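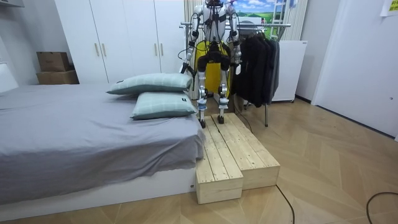
Home Events Visitors Safety Notes Contact
3 min read

Open day walk-round, bedroom demonstration area
Site: Sodance, Halász building
Date of check: May 1, 2026
Checked by: Aiman Ong
Second check: Bayu Wibisono
Form 52

1. Robot standing area — PASS WITH COMMENT
Both feet are on the wooden step blocks at the foot of the bed. The tops slope, and there is a narrow gap between the two blocks. Bayu to confirm before the first group that neither block moves when pushed from the side. If one does, the standing demonstration moves to the floor.

2. Cables on floor — FAIL, FIX BEFORE OPENING
Black cables cross the herringbone floor on the right side, and one trails from the base of the clothes rack toward the steps. Tape down or reroute. Same comment as February, when we bought mats and then left them at Drullow.

3. Cables on robot — PASS WITH COMMENT
Loops at the shoulders and down the sides. Check them again after each arm demonstration. A loop that can catch on a jacket is a stop.

4. Clothes rack — PASS WITH COMMENT
The jackets hang close to the arm on that side. Move the rack back 300 mm and put the new position on the floor plan.

5. Bed and bedding — PASS
Gray sheet hangs over the edge next to the blocks. Tuck it in on that side. Pillows can stay.

6. Boxes by wardrobe — PASS WITH COMMENT
Two cardboard boxes, stacked. Not in the way of visitors, but take them to the store room if there is time.

7. Emergency stop — PASS
Tested twice by Bayu at 8:40. The operator holds the remote stop for the whole session and does not answer questions while the robot is powered. Aiman takes the questions.

8. Visitor line — NOT READY
Tape to go down across the doorway. Visitors stay behind it, including press and the people from Ratar. Children stand in front of adults, never past the tape.

9. Numbers
100 visitors booked for the day. Groups go in by time slot, and the next group waits in the hall until the room is clear.

10. Battery and spares — PASS
Pack 689 is on charge in the workshop. Do not charge packs in the bedroom.

Open items: 2, 4 and 8. Item 1 needs Bayu's initials. No powered movement with visitors present until all four are closed — standing still counts as powered.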